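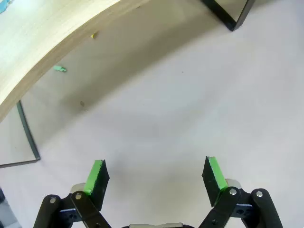 Kasto support: closed tickets
Ticket 923: Beetle barcodes assigned to wrong family after January reference update
Component: taxonomy assignment
Reported by: Evdokia Galanis
Assigned to: Torquil Jardine
Status: Resolved

Report (Galanis)

After the January update of the Baysal reference library, part of our ground beetle run comes back as rove beetles. The specimens were identified by morphology before extraction, and the vouchers are pinned and labeled, so I don't believe the determinations are the problem. The same FASTQ files gave the expected family with the previous library. Kasto exits with code 0 and there is nothing in the error log. The confidence column reads 1.00 for every affected specimen, where I would expect some spread.

Attached: run config, sample sheet exported from Parnska, assignment table before and after the update.

09:40 – Jardine
Downloaded the attachments. Reproduced on the test server with the same config. 19 specimens change family between the two tables, all from plate P2. Plates P1 and P3 are unaffected. Evdokia, please confirm that the three plates were exported from Parnska in one sheet.

10:05 – Galanis
Confirmed, one sheet. P2 was added last because the extraction was repeated. Raymonde Marchand did the export.

10:50 – Jardine
Checked the reads first. Quality profiles for P2 look normal, primers trim cleanly, consensus length is as expected for the COI fragment. The negative controls are clean. I also ran the P2 consensus sequences by hand against the new library, outside Kasto, and they hit ground beetles, as they should. So the sequences are good and the library is good. The fault is between the consensus step and the output table.
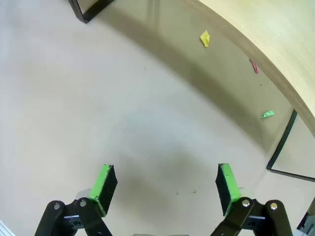

The plate viewer was the next thing I tried, with the assignment table loaded over the P2 layout. All the affected wells are in the columns after the repeated extractions. They were hard to tell apart in the default palette, so for this ticket I set mismatched wells to lime green on black, close to the green on the gripper finger pads in the picture, and the block shows up right away. The setting is saved under the ticket number if anyone wants to load it. The pattern is a shift: each affected well carries the assignment of the well before it.

11:30 – Marchand
I re-exported P2 from Parnska to compare. In my original export there is a blank row where the failed extraction was removed. The new export does not have it. I think I deleted the contents of the row in the spreadsheet and left the row in place.

11:45 – Jardine
That would explain the shift. It does not explain why the old library gave correct results with the same sheet. Looking at the cache. 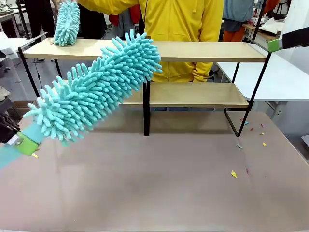 A turquoise chenille duster held at the shelf.

13:10 – Jardine
Cause found. Kasto caches assignments by sequence hash. With the old library, the P2 results came from the cache and were joined to the sheet by specimen ID. The library update invalidated the cache, so everything was recomputed, and the recompute path joins by row number. A blank row is skipped on one side of the join and kept on the other. The rove beetle labels belong to specimens from the same traps that sit earlier on the plate.

The 1.00 confidence is a separate fault. The recompute path writes the default value when the row it reads from is blank, and then keeps it for the remaining rows of the plate.

Workaround until the patch is out:
1. Remove blank rows from the sample sheet, or export it again from Parnska.
2. Clear the cache for the project.
3. Rerun assignment only. Trimming and consensus do not need to be repeated.

14:20 – Galanis
Workaround applied. P2 now matches the morphology and the confidence values vary again. Do earlier projects need to be checked? 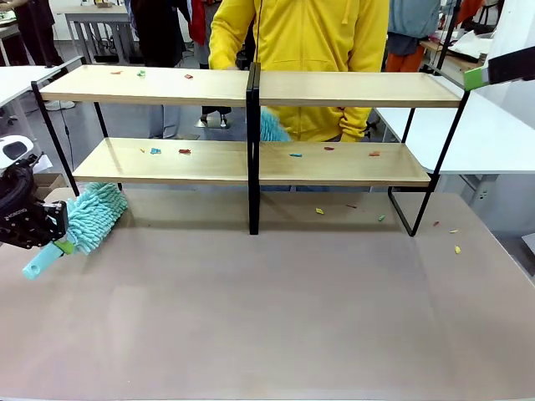

14:55 – Jardine
Only those recomputed after the library update and with a blank row in the sheet. I wrote a query for this and ran it over the 3,000 sheets on the server. It returned 12. Liam Mapplebeck has the list and is contacting the project owners, including the Busero wetland survey, where the blank rows are at the end of the sheet and should do no harm – they will get a rerun anyway.

16:30 – Mapplebeck
Owners contacted. Patch merged: both paths now join by specimen ID, and a blank row in the sample sheet stops the run with an error that gives the row number. Added a test using the original P2 sheet.

Resolution: fixed in the current build. Results submitted to public databases between the library update and the patch should be compared against a rerun. If a record has already been released, send the correction with the voucher number and this ticket number.

Related: Parnska export, blank rows kept on manual edit (open, Trinity Delacroix)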